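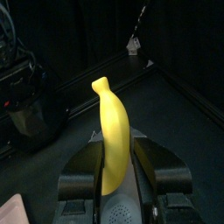

Lorraine Bramwell says she had her whole drinker line up and filled before she found out the hens couldn't reach it, and could I please put the part on height before the part on water this time. Fair enough, Lorraine! I've moved it. The old version of this guide had you fill the tank in step four and measure the birds in step eleven, and I got more mail over that than over anything else I've written.

Section 3: Setting up the Plonwood drinker line

You should have the tank stand built and level by now (Section 2). If it isn't level, go back and fix it, I'll wait. A stand that leans a little when the tank is empty leans a whole lot more when it's full, and a full 27-gallon tank is not something you want to be hugging while you look for a shim.

What you need from the box

The long white pipe, in two halves
The coupler that joins them
The bag of drinker nipples with their rubber grommets
One threaded tank fitting with two flat washers
The shutoff valve with the red handle
The clear hose
The end cap with the little bleed screw
Pipe hangers and chain

What you need from your own shed

A tape measure, a pencil, a small level, an adjustable wrench, thread tape, a bucket, an old towel and a file or some sandpaper. A helper is nice for steps 8 through 10. Mine was my brother-in-law Grigoris Giannakopoulos and he complained the whole time, so pick somebody cheerful if you have a choice.

Note: kits packed before June 2024 came with a blue valve handle and a shorter hose. Everything goes together the same way, but the stand has to sit closer to the coop wall. Hold the hose up between the tank and the wall before you drill anything.

Getting the height right

1. Go out in the evening when the birds are calm and pick one that's middle of the road for size. Not your big bossy hen and not the runt.

2. Stand her on flat ground next to the wall and let her stretch up a bit. A few grains of scratch held over her head will do it. Put a pencil mark on the wall level with the top of her head. That mark is where the bottom tip of the nipples goes. She should have to reach up and peck at the pin, with her feet flat on the floor.

My own line hangs at 14 inches for a mixed flock of ordinary laying hens. Please don't copy that number without checking it against your own birds. I've seen bantams that would need a stepladder.

3. If you keep big and small breeds together, set the line for the smaller ones. The large birds will tip their heads sideways and drink from it that way, and you'll get some drips. Put up with the drips, or hang a second line. I've done both and I like the second line better, though it's more to clean.

4. Measure again from wherever the litter will come up to once it's down. I forgot this. I set my height off the bare floor, then put in a deep bed of shavings, and the pipe ended up practically resting on the hens' backs. If you let your litter build up over winter, leave enough spare chain to raise the line a few links as you go.

Caution: chicks are a different job. The nipples in this kit work for chicks but the line has to start at eye level for the first day or two and then go up every few days as they grow. Don't set it for grown hens and hope. Section 6 covers brooders.

Putting the pipe together

5. Lay both halves of the pipe on the grass or a table with the pre-drilled holes facing up. Run your finger around each hole. If you feel a burr, take it off with the file and then shake the pipe out. Rinse it too. Those little curls of plastic love to sit in a nipple and hold it open.

6. Push a grommet into each hole with your thumb, narrow side first. They go in easier if they've been sitting in a cup of warm water. Plain water only, please, no oil and no dish soap. Then push a nipple into each grommet with a slow twist until the shoulder sits flat. Don't use pliers. I have ruined enough nipples with pliers for all of us.

7. Join the halves with the coupler and sight down the pipe. Every nipple needs to be pointing the same way. If one half is turned a little from the other, rotate it now while it's still easy. Leave the coupler dry for the moment, no glue. Pankaj Chaturvedi glued his on day one and then had to carry the whole length out through the pop door to clean it, with the hens watching.

Note: the nipples have to hang straight down, pin to the floor. A nipple that sits at an angle will either drip all day or give no water at all, and from a few steps back the two look just the same.

Hanging the line

8. Screw the hangers into solid framing, one near each end and one on either side of the coupler. Siding alone won't hold it. If there's no stud where you need one, run a board across two studs first and hang from that.

9. Lift the pipe into the hangers and set the chains so the pin tips are at your pencil mark. Check it with the level at each hanger. Level, dead level, is what you're after with this kit. I know some folks slope theirs toward the far end to help it drain, and with a long line the birds at the low end get more pressure and more drips. Keep it level and drain it with the bleed screw.

10. Fit the end cap at the end farthest from the tank, bleed screw on top. Hand tight and then a quarter turn with the wrench. Stop there.

Connecting the tank

11. Put one flat washer on the threaded fitting and feed it through the hole in the tank from the inside. The other washer and the nut go on the outside. Wrap thread tape on the part that sticks out, going around the same direction the valve will turn as it goes on.

12. Screw the valve on with the red handle where you can reach it without moving anything. Turn it to closed (handle crosswise).

13. Push the hose on both ends and tighten the clamps. You want the hose to run downhill from the valve to the pipe with no hump in it. A hump traps air, and a line with air in it is the number one thing people write to me about. Vichien Sombatkul had a hump so small he swore it wasn't there. He laid a level on it and sent me a very short email.

Caution: this is a gravity system. Don't hook it straight to a garden hose or a house line. House pressure will spit the nipples right out of the grommets, and I can't replace them under the Tradell warranty if that's how they went.

Filling and bleeding

14. Rinse the tank, dump it, and pour in a couple of buckets of cool clean water. Don't fill it all the way yet. Look under the fitting with the old towel in your hand. Wipe it, wait a few minutes, wipe it again. If the towel stays dry you're good. If not, snug the nut a hair and check again.

15. Open the bleed screw a few turns, then open the valve halfway. You'll hear it gurgle and hiss. When you've got a steady little stream out of the bleed screw with no sputtering, close the screw.

16. Walk down the line and tap every pin with your fingertip. Each one should let out a bit of water and then quit. The first few taps might spit air, that's fine. If one keeps running, tap it a few more times to flush it. Still running? Close the valve, pull that nipple, rinse it backward under a faucet and try again.

17. Now fill the tank. Put the lid on but don't seal it airtight. If air can't get in up top, water won't come out down below, and it fools people because the line works great for the first while and then slows to nothing. There's a vent hole in our lid, so just don't park anything on it.

Getting the birds to use it

This is the part I get nervous calls about! Most hens catch on fast. The red pin seats catch the eye, one nosy bird gives it a peck, gets a drop, and the rest push in to see what she's got. But some flocks need more time and you shouldn't rush them.

18. Leave your old waterer in place when the line goes up. Don't take it out on the first day, no matter how sure you are.

19. Tap the pins yourself whenever you go in, so there's a drop hanging when they look up. Smearing a bit of wet mash on the pins works too (wipe it off by evening).

20. Once you've seen every bird drink from the line, take the old waterer away in the morning on a day when you'll be home. Watch them. If any bird is hanging back by afternoon, put the old one out again and try another day.

Caution: never do the changeover in hot weather, and never with birds that are sick, newly moved or just off a broody spell. They need water they already know. Thongchai Kaewmanee held off until the heat broke and lost nothing by it except some patience. I switched mine in March, cool days and no ice, and I'd pick that time of year again.

Adding vitamins or anything else to the tank

You can, but think about it first. Powders that don't fully dissolve will gum up the pins, and anything sugary turns slimy in a pipe pretty quick. What I do is keep a small open waterer just for that and leave the tank plain. If you'd rather dose the tank, follow the label for the amount of water that's really in there (not what the tank could hold), mix it in a jug before it goes in, and flush the whole line with clean water when the course is done. If a vet gave you something, ask the vet whether it can go through a nipple line.

If something's not right

No water anywhere: check the valve, then the vent in the lid, then look for a hump in the hose.

Water at the near end only: air in the pipe. Open the bleed screw again and let it run until it's steady.

One nipple dripping: grit under the pin, or it's crooked in the grommet. Tap, turn, rinse, in that order.

All of them dripping: the line is probably hung too low and the birds are bumping it as they walk by. Raise it a link.

Wet litter under the coupler: pull it apart, wipe both pipe ends, and push it back together all the way to the stop. If it still weeps, order the replacement coupler, part 900 on the Siriwan parts sheet. The one from the Murnbridge kit looks the same but it's a hair too wide and won't seal.

Weekly cleaning and the winter drain-down are both in Section 4. Before you turn to it, go tap the pins one more time and look at the towel under the fitting.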